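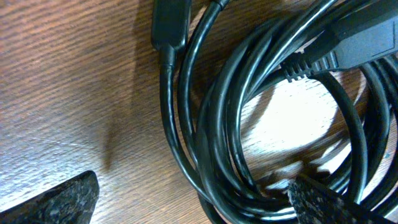
Black cable, coiled, on the bench top. Scratch in the wood at left is an old one, see below.

Sunday, late morning

Cable day! I have been wanting to do this since August and finally had the bench to myself. The big drawer under the window would not close any more, so I pulled it right out, tipped the lot onto the floor and started sorting. Total came to 69 cables, which is more than I would have guessed and a good deal more than we have things to plug them into.

Method, so Edeltraud can carry on with the second drawer if she wants to:

Pull one out, straighten it full length along the floor, run it through a dry cloth. Feel for kinks and flat spots as it goes through your fingers. Bend the cable gently right behind each plug, where the ribbed collar is, and look for splits. Then coil, over-under, loops a bit bigger than a dinner plate for the long ones and hand-sized for the short ones. Tie, label, into the box.

I had forgotten how much I like over-under coiling. Once the wrist remembers the half twist on every other loop it just goes, and the cable comes off the coil again without a single knot (throw one across the room and see!). The old way here was winding round the elbow, and you can tell which ones got that treatment because they spring back into a corkscrew however long you leave them flat. Four of those are hanging from the coat hooks now with a clamp on the bottom end. Will look at them again next week.

The black ones with the thick jacket behave best by far. Smooth, a bit heavy, they lie down where you put them. The cheap thin gray ones want to be somewhere else the whole time.

Results so far:
Good, labeled, boxed: 46
Hanging to relax: 4
Split at the collar or loose in the plug, out: 19

Nearly all of the 19 had gone at the same place, right where the cable leaves the plug. So please, everyone, pull on the plug and leave the cable alone. I will put a note on the wall.

Labels: tried the Curnero tape first and it lifted at the corner before I had even got to the next cable. The Sotura fabric ties are much better, you can write on the flag with an ordinary marker and it doesn't smear. We have 10 left in the packet. Need another one before drawer two. Length goes on the flag first, then the plug type at each end, then the initial of whichever shelf it lives on.

Bench top: with everything off it I gave the wood a wipe and it came up lovely, the grain really shows when the light is on it. The pale scratch on the left didn't budge. It dates from when we slid the Gasser vise across without lifting it, and I'd leave it alone, it isn't deep enough to catch a fingernail. Felt pads under the vise from now on, though.

Still to do:
second drawer (adapters, ugh, but also fun)
ask Edeltraud Ortner whether the long extension leads are ours or go back to Grultoscombe
hooks on the inside of the cupboard door, so the everyday cables can hang in their coils

Stopped at half past four. The drawer closes with one finger!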